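Didthorpe Workshop - Gallery: Desktop Towers

Home / Workshop / Gallery / Desktop towers

Notes and layout: Padmavathi Pisharody
Last updated 28th July

This page covers the full-size desktop towers that pass through the Didthorpe bench for inspection, cleaning and memory changes. It is meant as a reference for people who know the parts by name and want to see where they sit in a real case. Laptops and small form factor machines have their own page, and the older Clallville stock is listed separately under Archive.

The May batch came to 65 towers, nearly all from the Zustomdale offices. Layouts vary between makers but the general order is the same: power supply in an upper or lower rear corner, main board against the fixed side wall, drive cages at the front. Directions in the notes assume a tower on its side with the open face up. Left and right depend on which way round the case has been put down, so check against the rear slots first.

Working notes for this group

Case position. Towers are opened lying flat. With the case upright, a heavy graphics card hangs from its slot and the retaining screw carries part of the load. Laid flat, the card stands on its edge connector and can be drawn straight up once the catch is released.

Side panel. Two thumbscrews on most models, three on some. Screws go in the lidded tray, not on the bench, where they drop through the slats.

Power. Mains lead out, then hold the front button in for 8 seconds. The standby light on the board, if there is one, should go out before a hand goes near the memory.

Memory. Open the catches fully before lifting. Some boards have a fixed catch at one end only, and the module then has to be tilted out from the free end. Pairs are bagged together and the slot numbers written on the bag.

Drive cages. Plastic brackets flex outwards to release the drive. They go brittle with age - warm them in the room for an hour if they have come in from the van. Data leads are unplugged at the drive end first.

Dust. Brush and low suction around the board, air line for the power supply only. Fans are held still while air is used.

Pictures
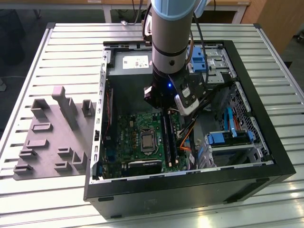 Tower on its side, side panel off. Grey power supply, green board with two black memory modules, blue drive bracket in the perforated cage.

Related pages

Fault codes and beep patterns
Memory types by year
Drive brackets: spares list (Luangrath pattern and others)
Bench layout and earthing points

Corrections to part names or slot numbering should be sent to the workshop desk with the asset number of the machine. Spare brackets can be collected from the Didthorpe store between deliveries. Blue and green ones are not interchangeable, although they will go into the same cage with some force. The spares list gives the fitting for each, and is out of date for anything above bay 3.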